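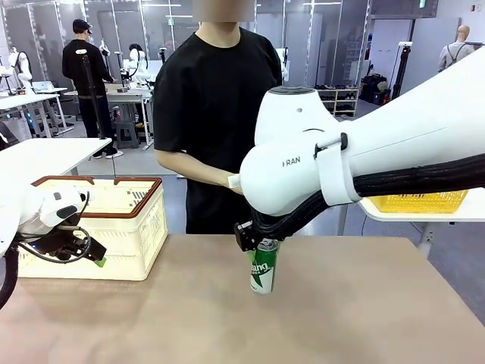
Braço branco, pinça preta e uma lata verde em cima da mesa.

A Lavholm abriu as portas em outubro e pediu que chegássemos às 8h, hora em que uma fábrica de vidro para telemóveis já está bem acordada e os jornalistas não. Deram-nos touca, bata e uns protetores de sapatos que se rasgam ao terceiro passo. Os meus rasgaram-se ao segundo.

Éramos 12 no grupo. Quem nos guiou foi Mireille Chamoun, responsável pelo têmpero químico, que fala de banhos de sal como outros falam de vinhos. O vidro Jorna, destinado a ecrãs de gama média, passa horas mergulhado em sais de potássio e sai de lá mais teimoso. Perguntei quanto mais. «Depende de como o deixar cair», respondeu, e seguiu para a sala ao lado.

Na sala ao lado deixam-no cair. Casimiro Prieto larga telefones de uma altura de 2 metros sobre uma placa de granito e anota o resultado numa folha de cálculo. Já vai em 1,707 quedas neste ano e continua a fazer uma pequena careta em cada uma. O modelo que vi cair sobreviveu - de cantos amolgados, mas com o ecrã inteiro. O meu, que uso há meses com uma racha em diagonal, ficou no bolso por pudor.

O almoço durou 90 minutos, mais do que a visita à linha de polimento, que vimos através de uma janela e com a máquina principal em manutenção. Sobre preços e clientes, ninguém abriu a boca. Para a próxima levo sapatos maiores, ou protetores meus.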